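Visiting the Horkport Photography Gallery: Frequently Asked Questions

When is the gallery open?
The gallery opens at 10 a.m. and closes at 5 p.m. Last entry is at 4:30 p.m. The building closes for two weeks in September while the walls are repainted and the new season is hung.

What is on display at present?
The main rooms hold 96 prints from the Clandadau Harbor series, made over three winters by photographers attached to the former port authority. All are shown in their original sizes. The upper landing has a changing selection from the permanent collection, which now stands at nearly 400 works.

Do I need to reserve a ticket?
Individual visitors do not need a reservation. Groups of more than ten are asked to write to the front office in advance and to state whether a guided tour is required.
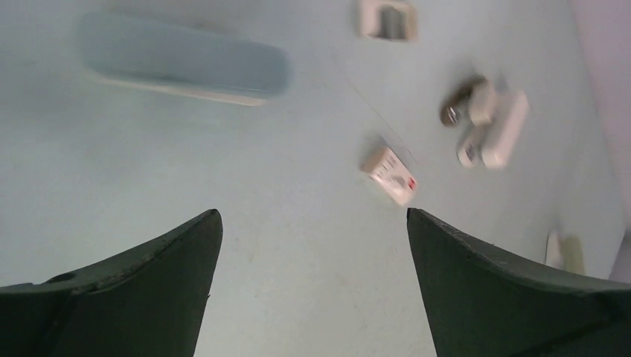
Two dark green gripper fingers, seen at close range.

May I take photographs in the galleries?
Photography for personal use is permitted without flash. Tripods and lighting stands are not admitted. Works on loan from the Baudry Collection may not be photographed, and these are marked with a small symbol on the wall label.

Can I buy a print?
Selected works are available as reproductions through Farkex, the gallery's print supplier. Orders are placed at the front desk and delivered by mail. Original prints are not for sale.

How do I view works that are not on display?
The study room, Room 606, is open to researchers by appointment. Requests should list the catalog number of each item. Up to 3 boxes may be consulted in one visit. Pencils only, please; gloves are provided where needed.
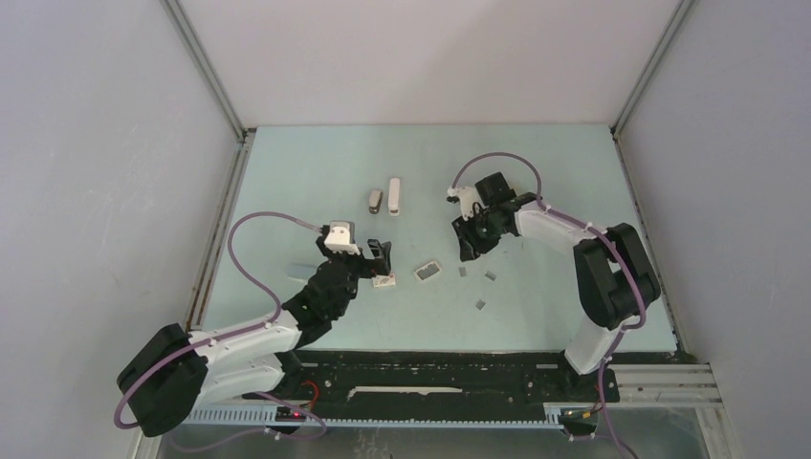

Does the gallery accept donations of photographs?
Offers are considered twice a year. Please send a short written description and copies of no more than a few images. Do not send originals. The gallery cannot give valuations.

Is the building accessible?
There is step-free access from the side entrance, and an elevator serves all floors. Large-print labels may be borrowed from the front desk.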